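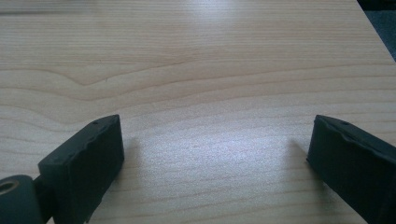

Caklow Hand-Held Gripper, Trial Kit

Two chunky black fingers, one handle, and a wrist camera that sees everything you fumble. We ran it against the Arroyo and the Briltside for a month. The Arroyo was quicker, and let go of things quicker too. The Briltside came with 214 pages of manual and 5 screws.

Weight as shipped: 253 g
Loan period: 23 days
Spare fingers: one pair, matte black, like everything else

Ghassan Rawashdeh handles the loans. He'd like them back in September.

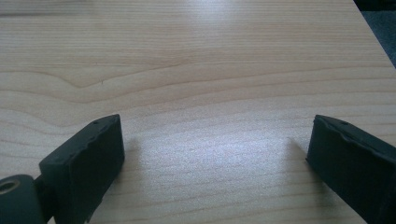
Can I use my own finger pads?
Most pads that bolt on will work, but recalibrate the opening width before you record anything.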